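Trultero open day, anyone else go?

Posted by mazurek_m
Jul 19, 2019

Went to the Trultero open day with Afroza Begum from our works. They had the two-armed machine running in the small room at the back, 18 of us let in at a time. The queue was 40 minutes. Mostly it was picking things up and passing them over, bottles and so on. Slower than I expected but steady. Worth the drive if they do it again.

Posted by pipefitter84

I was in the group after yours. Thought it was poor. A person does that job in two seconds. They had all that room and most of the talk was about money.

Posted by Myrtle Fitzsimmons

I don't agree with that. A full bottle with a screw cap is an awkward thing to hold, and the hands had to work together on it. Speed can come later. What I did mind was standing up the whole time, there were no chairs for anyone.

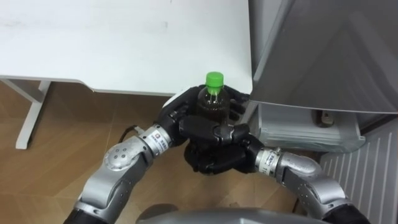

Posted by vaida_s

Could you ask the staff questions while it was running, or did you have to wait for the end?

Posted by Myrtle Fitzsimmons

You could ask at any time. The woman doing our session, Jolán Győri, stopped the arms twice to answer people.

Posted by pipefitter84

She stopped them in ours too, and then it took an age to start again. My point stands. I asked what it would cost a firm of our size and was told to fill in a form.

Posted by mazurek_m

We got the form as well. Afroza filled it in, no reply yet. To be fair they said at the start it was a demonstration and not for sale. Two hands on one bottle did look a bit much to me, but I suppose they wanted to show both arms.

Posted by vaida_s

Thanks Myrtle. Is there another date? I missed the Bemen one as well.

Posted by Myrtle Fitzsimmons

Later in July, same building. You have to book by phone, extension 1078. Ask for the morning, the afternoon groups were bigger. Parking is round the back past the tyre place, the front is permit only.

Posted by pipefitter84

Take a sandwich. The canteen shuts at two.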